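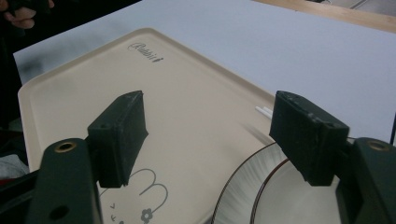

Kematus Rabbit Tray, beige

Item 2636
In stock at the Dmytriv warehouse

We turn down most printed trays. The print tends to be the whole sales pitch, and the tray under it is often too thin to carry a full mug across a room. This one got onto the shelf after some arguing, and we still have a few doubts, listed further down.

It's a beige plastic rectangle with rounded corners and a slightly raised rim. There is a rabbit printed on it, plus the word "Rabbit" in small brown script, in case you were wondering about the animal. The surface is smooth with a faint sheen. Plates and cups are sold separately.

What the maker says

Kematus calls it "an everyday tray for every table." We don't know what that means. They also call it scratch resistant. We dragged a fork across our sample and could find the line afterward if we tilted it to the light. Call it scratch tolerant.

What we'd use it for

Breakfast for one, a child's snack, keeping crumbs off a white table. The low rim will hold back a small spill. It won't save you from a dropped glass of juice. There are no handles, so carry it with both hands.

Care

Wash by hand in warm water with a soft sponge. The box says dishwasher safe, top rack. We ran ours 80 times and the lettering held, but we used a short cycle and can't speak for yours. Keep it out of the microwave and off the stove.

Compared with the Jastska tray

The Jastska (item 2728) is heavier, plain, and costs more. If you don't care about the rabbit, buy that one. The Sovau tray, item 626, is cheaper and warped on us in January. We no longer reorder it.

Returns

Unused trays only, in the original box. Return postage is on you unless it arrives cracked.

Page last updated September 10, 2025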